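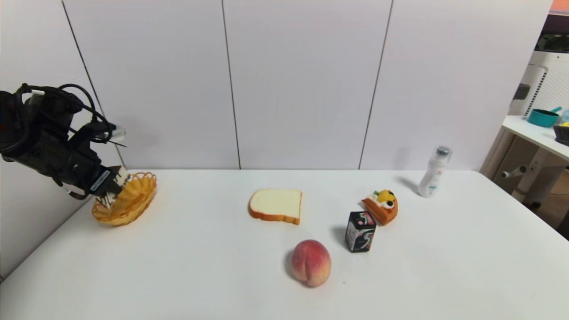 Play food storage: one basket or sort it?

Pralent
Posted 7:42 pm
We have a big white table in the playroom and it always ends up with pretend food all over it. Toy bread, the fuzzy peach, the slice of cake with the fruit on top. Right now the plan is that everything goes in the round orange plastic basket at the end of the day. My kids are 3 and 5. Do you sort yours or just dump it?

guncombe_attic
Dump it. We sorted by food group for 2 weeks and I was the only one doing it.

Jenix
I'd sort a little. Fuzzy fruit picks up crumbs and hair, so ours lives in a cloth bag away from the hard plastic stuff. The basket is fine for bread and cake.

Pralent
The peach does get gross. Can you wash those?

Jenix
Damp cloth and a drop of dish soap, then let it air dry overnight. Don't soak it. I soaked one and the inside stayed wet for days.

villanueva22
Disagree on the bag. If they can't see it they don't play with it. An open basket with holes in the sides is better – you can shake the crumbs out over the sink too.

Jenix
Mine find the bag just fine. Depends on the kid.

guncombe_attic
Whatever you use, keep the little boxes and bottles separate if they used to be real packaging. I'd check that the caps are on tight or throw them out. A small cap is a choking hazard at 3.

Pralent
Good point, I'll go through those tonight. Going to leave the basket on the table and try a second one for the peach and anything else fuzzy.

villanueva22
Get one with a flat bottom. Our round one tips if you fill it past the rim.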